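Skiltex gripper trials

The Skiltex gripper trials are a series of bench comparisons of robot end effectors for handling cloth, run on a two-armed test cell. They are named after the workshop that built the cell.
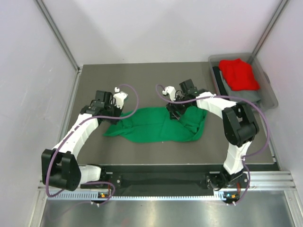 Why are grippers for cloth tested on two arms at once?
Most cloth tasks need one hand to hold an edge while the other pulls or folds, so a finger that does well alone may still let go when the fabric comes under tension.

Test cell
The arms are bolted to a black mounting plate at the front of a dark grey work surface, with white walls at the left, right and back. Each gripper has its own purple cable, and each arm has a small indicator module at the front rail. Spare cloths are kept in a translucent grey bin in the back right corner.

Grippers compared
Two finger designs have been put through the full program. The Troturine finger is a curved rigid type, meant to slide under a fold before closing. The Camacho finger is shorter and has a replaceable pad – the pad is swapped after every 200 grasps. A suction cup was tried early on and dropped, as it would not hold on open-weave fabric.

Method
A trial begins with the cloth dropped in a heap near the middle of the table. The arms must find two corners, lift them and lay the cloth flat. A trial is scored as a failure if either corner is lost or if the task runs past its time limit. Arm speed and controller settings are kept the same for both fingers.

Results
The first report, dated 23 June 2021, covered 434 trials, of which 327 were scored as successes. The Troturine finger did better on thin cloth and the Camacho finger on towelling. Most failures came at the second grasp, when the first arm had already begun to pull. Lowering the closing speed by about 10 per cent helped the Camacho finger but made little difference to the other.

Later work
A second round, begun in December, kept both fingers and replaced the original controller with the Bamano unit. Its results have not been combined with the earlier figures.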